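Manual do Clube de Robótica de Kisel
Parte 4 – Primeira tarefa no simulador: a caneca e a manga

Chegaram à parte de que quase toda a gente gosta mais! Até aqui instalaram programas, leram avisos e (esperamos) fizeram as pazes com o teclado numérico. Agora vão pôr o braço a trabalhar. Esta secção foi escrita pela Shahnaz Gazi e pelo Khoa Nông a partir das notas da turma anterior, e convém lê-la toda uma vez antes de mexer em alguma coisa – são uns minutos bem gastos, e depois é só ir seguindo os passos com calma.

A tarefa tem duas metades. Primeiro o braço agarra o copo cor-de-rosa (no clube toda a gente lhe chama «a caneca», embora não tenha asa, e o nome ficou também no menu) e pousa-o mais à direita. Depois faz o mesmo com a manga. Parece pouca coisa, mas é com estes dois objetos que se aprende quase tudo o que vai ser preciso na prova de Arngate.

4.1 Antes de começar

Confirmem que têm:
– o simulador aberto com a vossa conta de equipa, não com a conta de visitante;
– o ficheiro de cena 808 copiado para a pasta da equipa;
– o comando ligado antes de arrancar o programa (se o ligarem depois, tem de se reiniciar tudo);
– o caderno de equipa e uma caneta que escreva.

Nota: a cena 808 tem dois braços configurados, mas nesta tarefa só se usa um. O outro fica em repouso e não precisam de lhe tocar. Se o nome dele aparecer a cinzento na lista, está tudo bem.

4.2 Carregar a cena

1. No menu Ficheiro, escolham Abrir cena e indiquem a 808. O carregamento demora um bocadinho nos portáteis mais antigos da sala; esperem que a barra chegue ao fim e não carreguem duas vezes.

2. Escolham a vista Frontal. A vista Livre é muito divertida, nós sabemos, mas para aprender as distâncias é bem melhor ter sempre o mesmo ponto de vista.

3. Vejam se o copo está de pé e se a manga está deitada sobre a mesa. Se algum deles aparecer noutra posição, usem Repor objetos.

4. Ponham a velocidade do braço em 135. O valor de origem é 300 e é rápido demais para mãos de principiante. A Vasanthi Weerakoon, que acompanha as equipas mais novas, aconselha a ficar nos 135 durante as duas primeiras sessões inteiras, mesmo que já se sintam à vontade.

Cuidado: não alterem o campo Massa dos objetos. É um valor partilhado, e uma mudança feita numa equipa aparece nas outras todas.

4.3 Aproximar a garra do copo

5. Levem o braço até ao lado do copo com o manípulo esquerdo, ainda bem acima da mesa. Movimentos curtos, largando o manípulo entre cada um. Se a garra passar do sítio, recuem sem pressa e tentem outra vez.

6. Rodem o pulso até os dedos ficarem a apontar para baixo. O pulso responde com um pequeno atraso, por isso rodem um pouco, esperem, e só depois corrijam.

7. Desçam a garra devagar, deixando um dedo do lado de cá do copo e o outro para lá dele. O copo deve continuar direito. Ainda não fechem nada! Nesta altura a vossa janela deve estar parecida com esta, com o dedo mais comprido a passar à frente do bordo esquerdo do copo e a manga sossegada mais à direita:

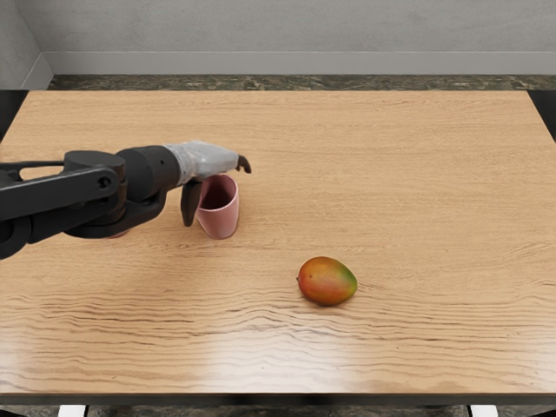
8. Parem e gravem a posição com Guardar pose. Deem-lhe um nome que se perceba daqui a um mês («copo_antes_de_fechar» serve muito bem, «teste2final» nem por isso).

9. Fechem a garra com o gatilho direito, até o indicador de contacto passar a verde. Se ficar amarelo, só um dos dedos está a tocar. Abram, desloquem a garra um nadinha para o lado que falta e repitam.

10. Subam a direito. O limite de força está em 200 e deve ficar assim; com mais do que isso o copo costuma saltar da garra quando se abrem os dedos, e lá se vai a tentativa.

11. Desloquem o braço para a direita, passando por cima da manga com folga, e pousem o copo do outro lado. Abram a garra só quando a base estiver assente.

Nota: se o copo tombar, não tentem levantá-lo com o braço. Escolham Repor objetos, carreguem a pose que guardaram no passo 8 e continuem daí. Foi para isso que a guardaram.

4.4 A manga

A manga dá mais luta. É oval, um pouco achatada, e rola se a garra lhe tocar de raspão. O Erick Kombo passou uma tarde inteira de janeiro a persegui-la pela mesa fora, e os conselhos que se seguem são quase todos dele.

12. Subam a garra e abram-na por completo antes de se aproximarem.

13. Alinhem os dedos de forma a apertarem a manga pela parte mais estreita, um de cada lado. Agarrá-la pelas pontas também é possível, mas falha muito mais vezes.

14. Desçam a direito, sem correções laterais no último troço. Se virem que estão desalinhados, subam primeiro e corrijam lá em cima.

15. Fechem a garra em dois toques curtos no gatilho, com uma pausa no meio. Verde no indicador, e podem subir.

16. Pousem a manga ao lado do copo, sem lhe tocar, e guardem o registo da sessão na pasta da equipa.

Cuidado: fechar a janela sem guardar apaga o registo. O programa não pergunta nada. Já pedimos essa alteração à Dissanayake, que nos fornece o simulador, mas nesta versão ainda temos de viver com isto.

4.5 O que escrever no caderno

Uma linha por tentativa chega: quem conduziu, até que passo chegaram e o que correu mal, se alguma coisa correu. Escrevam também as tentativas falhadas, por favor, são as que dão mais jeito à Tharushi Rathnayake quando prepara os exercícios da sessão seguinte. E troquem de condutor a cada três tentativas, mesmo que a pessoa ao comando esteja embalada – quem fica a ver também precisa de treino nos dedos.

Quando conseguirem as duas metades seguidas, sem repor objetos pelo meio, chamem um de nós para assinar a folha e passem à Parte 5, onde entra o segundo braço.

Revisto em 18 de agosto de 2018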